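Renting the Laundry Hands
By Khanyisile Modise
April

Print this article | E-mail this article

The case Gultden ships to its customers is about as big as a carry-on bag. Inside are two hand-held grippers, two chargers, a strap for each wrist and a laminated card with the setup steps. You keep the kit for three months, use it at home, and send it back with a prepaid label.

The service is called Cirnis, and it is aimed at small robotics teams that want recordings of people doing household jobs but have no homes to record in. A team writes a list of tasks. Gultden finds the people, sends out the cases and delivers the finished recordings. The smallest order is 1,000 clips.

I spent an afternoon with Ayanda Du Plessis, who has handled clothes for Cirnis since last fall. She works in her bedroom, after lunch, when the light is good. Her list that day was dark clothing on patterned bedding, a pairing that customers ask for a lot. Software that can find a black shirt on a white table often loses track of it on a busy print.

She picked up one gripper in each hand and started. You squeeze the handle and the jaws close. The grip takes some getting used to. Cloth has to be pinched near an edge or a fold, and a pinch in the wrong spot brings up the whole bundle. Du Plessis said her first week was mostly bundles.

"You stop thinking about your fingers after a while," she said. "Then you put it down and go to pick up a cup, and it feels odd." 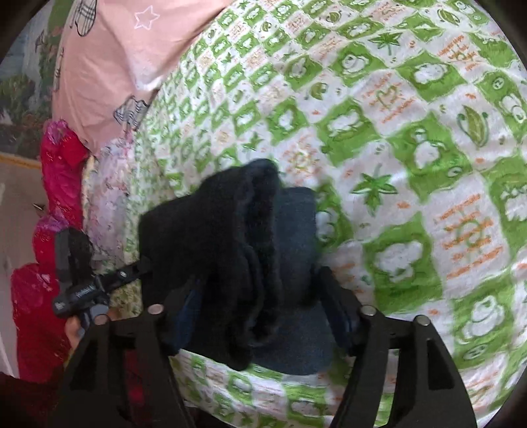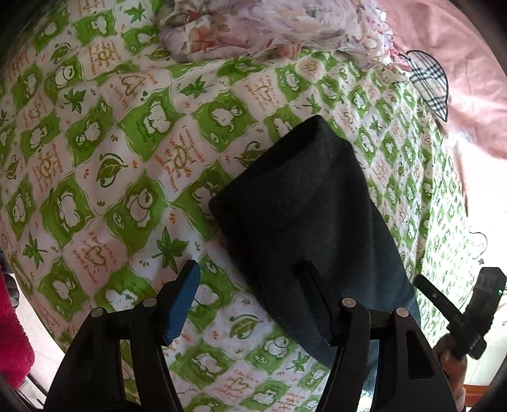 Dark clothing on a green-and-white print, with both grippers in use.

What the customer gets

Each clip comes with the view from the gripper, the position of the jaws and a short text label. Herman Ong, who runs the service, showed me the review page where his staff go through the clips before delivery. A clip is thrown out if the task is left unfinished or if a bare hand does part of the job. Fumbles are kept. Ong said customers want to see a corner dropped and picked up again.

Amândio Guerreiro bought two orders for Lurkeck, a company working on an arm that sorts and folds at a commercial laundry. He was happy with the range of fabrics and less happy with the labels. "Garment" turned up where he needed to know if it was a sleeve or a leg. Gultden redid them at no charge, but it took almost a month.

The hardware

The grippers are light enough to hold for half an hour. After that my wrists were sore, and the straps helped only a little. The jaws open wide and the pads held thin cotton well. Thick seams were harder. I tried a pair of jeans and lost the waistband again and again.

Setup is simple. You turn on both units, tap them together and wait for the tone. The card covers this in four lines. It says very little about what to do when the tone doesn't come, and I had to call support. Vusumuzi Baloyi picked up quickly and had me restart the left unit first — that fixed it.

Teams that would sooner do their own recording can rent the case without the people. The price is lower, but you do your own review, and the review page is a separate charge. Sotomayor, the other service I looked at, includes review in its rental but sends only one gripper, so anything that calls for two hands is out.

For clothes, I would take the pair. A team with a short list of one-handed jobs could save money with the other. Gultden says a new setup card and a softer strap will ship with cases this summer.

Related items
Sorting Socks by Machine: Still Slow
A Visit to the Lurkeck Test Laundry
Wrist Straps and Handles Compared
Letters: Who Owns a Recording Made at Home?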